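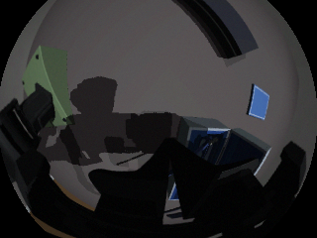 A pale green panel against a gray backdrop, computer rendering.

How to speak at a town council meeting when you're mad about public workers' pay

So the Irnelow council put a pay freeze for road crews and clinic staff on its agenda in May, and I wanted to say something about it without making a fool of myself. I'd never spoken at a meeting before! I've done it a few times now, so here's how I go about it.

1. Get the agenda early. Ours goes up on Sunday, usually late, and it's a long ugly file. Search it for "wages" or "personnel" (they love hiding things under personnel). The freeze was on page 62, below a drainage contract with the town of Flurnaseck.

2. Sign up to speak. In Irnelow you fill out a form at the clerk's window before 7 p.m. Write the item number on it, or you get bumped to open comments at the end, when half the room has gone home.

3. Write it out. You get three minutes, and for me that's 400 words, read slowly. My first draft was 533 and I got buzzed in the middle of my best line. Ouch.

4. Say what you want in the first sentence. "Please vote no on the freeze" is plenty. Then give one reason and one thing you've seen yourself. I talked about waiting for the clinic on Vlček Street to open because they were short a nurse.

5. Leave the insults home. One council member had told the crews to find work in Drarnora if they didn't like it here, and oh, I had a reply ready for that. I cut it and used the time to ask how the savings would be spent.

6. Hand a copy to the clerk before you sit down so it goes in the record with your wording.

7. Email your own member the next morning. Keep it short, ask how they plan to vote at the second reading, and put your street address at the bottom so they know you live in the district.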